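This site uses cookies to remember your preferences and to measure traffic. Accept / Manage settings

The placemat is doing more work than the plate

Most writing about table setting deals with crockery. The mat underneath is treated as decoration, chosen last and usually by colour. I think this is the wrong order. On a small table used for several purposes, the mat determines where everything else goes, and a badly sized one causes more daily irritation than a chipped bowl ever will.

My own table at Wuswood is wood, oiled, and used for breakfast, letters and the occasional repair. Over 34 weeks I kept a short log of marks left on it. The log is dull reading, so I will give only the result: nearly all of the marks were outside the edge of whatever mat was in use at the time. Rings from cups were the largest group. Drips from spoons came next. The bowl itself, sitting in the middle of the mat, was responsible for almost nothing.

The usual rectangular mat is sized for a dinner plate with cutlery on either side. A bowl meal is laid out differently. The bowl takes the centre, a drink stands close by, and a long-handled spoon stays in the bowl between mouthfuls or is put down wherever there is space. A rectangle gives spare width at the sides and very little depth, so the cup tends to go behind the bowl, on bare wood. A wide round mat gives usable space in every direction from the foot of the bowl.

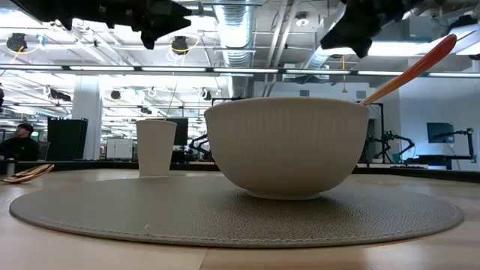
Diameter is therefore the first thing to check. The cup should stand fully on the mat with the bowl still centred. If the bowl has to be pushed off centre to make room, the mat is too small. A bowl with a narrow foot helps here: the rim may be wide, but the part touching the mat takes little room, and a cup can be tucked in fairly close.

Texture is the second. A woven surface grips a glazed foot better than smooth plastic does, and it hides crumbs, for which I make no moral claim. The weakness is the edge. Unstitched mats fray at the rim within months and then curl, and a curled rim will tip a paper cup. A stitched edge costs slightly more and is worth it. Maxence Tanguy, with whom I have argued over this for years, prefers cork and wipes it down after every meal. Cork is easier to clean. It also sheds.

Colour matters less than shops suggest. A muted grey or taupe shows fewer stains than white and fewer crumbs than black. White bowls look well on it. That is as far as I am prepared to go.

The remaining problem is utensils. Serving spoons and wooden paddles end up beside the mat, directly on the table, and no reasonable diameter will prevent it. Rosine Riviere keeps a saucer for them. I have tried this and found that the saucer takes up the space the mat had saved. A dry wooden spoon does no harm on a wooden table, and a wet one should go to the sink.

I own 5 round mats now and have given the rectangular ones to my brother in Votham, who eats from plates.

Get new essays by email. Enter your address to subscribe. You can unsubscribe at any time.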